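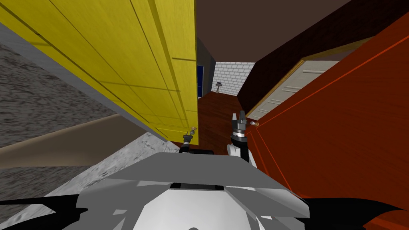
Skevance door and cabinet paint, satin, 2 litre tin

Reviewed 29th June

I put off painting the hallway for the better part of three years, so when I finally got to it I wanted a paint that would forgive a slow worker with a dodgy shoulder. My neighbour Quang Hồ had done his whole kitchen in Skevance satin back in March and couldn't stop talking about it (he still can't, bless him), and he lent me the end of his tin for a test patch on the laundry door. That was enough to send me down to Benjelloun for a tin of my own, in a mustard colour I'd had my heart set on since we bought the place.

First things first, it's lovely stuff to brush. It's thicker than I'm used to, a bit like pouring cream, and it hangs on to the bristles instead of running down your wrist. It gives you a decent while before it starts to grab, which matters enormously on a panelled door, where you're meant to do the grooves first, then the flat of the panel, then the bits around the outside. I've always ended up with a ridge where one part dried before I'd got to the next. With this one I had time for a cuppa between panels - well, half a cuppa - and the joins still melted into each other.

Coverage is where I'd grumble a little. The tin says two coats. Over white primer I needed three, and in the grooves closer to four, though yellows are notorious for it and Quang got away with two in his grey.

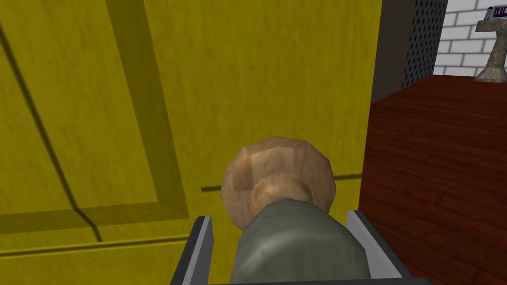

The smell is mild and I slept with the bedroom door open the same night without a headache. Brushes rinse out in warm water if you're quick. If you're not quick (I got a phone call from my cousin Gráinne, and you don't get off the phone to Gráinne in a hurry) you'll be picking at the bristles with an old comb for half an hour.

Now, drying. It was touch dry in a couple of hours, but please don't believe that means finished! I hung the pantry door back up after a day and it stuck to the jamb and took a strip of colour with it. I rang the shop, fairly cross, and the young woman there told me to leave it a full week next time and to rub a bit of candle wax along the edge where it meets the frame. I've done that on every door since and haven't had one stick.

It has held up well to fingerprints so far, and the grandkids have tested it with Vegemite. A damp cloth does the job.

I'd buy it again and I've already got the bathroom vanity in my sights, probably in something paler. Four stars, and it would be five if they were straight with you about the number of coats.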